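Okay, planner thread! I've spent my evenings on Firkeo, my little navigation stack for simulated apartments, and it finally does something I'm happy to show people. (1/6)

The short version: you give it a house it has never mapped and a room type, and it has to get there using only what it sees. No floor plan, no cheating with ground truth. Hallways like this one are my favorite test, with a doorway at the far end and another one right beside you. (2/6) 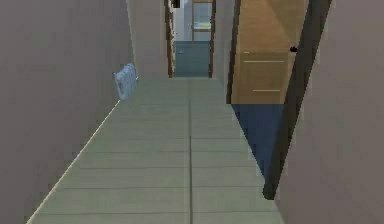

The old planner scored every opening by distance and grabbed the closest. Fast, and so dumb! The new one keeps 3 candidate goals alive at once and only drops one when the map fills in enough to rule it out. Way less spinning in place. (3/6)

Doors are still the hard part. An open door panel seen edge-on is a thin sliver in the depth map, and my costmap used to smear it into the wall next to it. I dropped the cell size to 4 cm and wow, what a difference. (4/6)

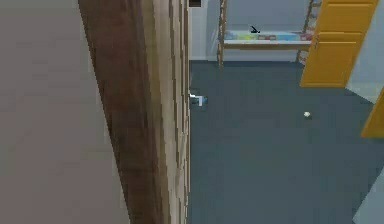
Bedroom past the edge of a wooden door, yellow door on the far side.

Numbers, for those who like them: 809 episodes across 22 houses, all run overnight on one desktop. I'm still sorting the failures, and a lot of them are the robot clipping a door jamb on a tight turn. I think that's the local controller and the planner is fine, but I want to replay more of them before I say so. (5/6)

Next up is swapping in the Loltovach controller to see if the turns get cleaner. Code goes up in September once I've cleaned out my awful config files. If you work on door handling in sim, please come talk to me, I have so many questions! (6/6)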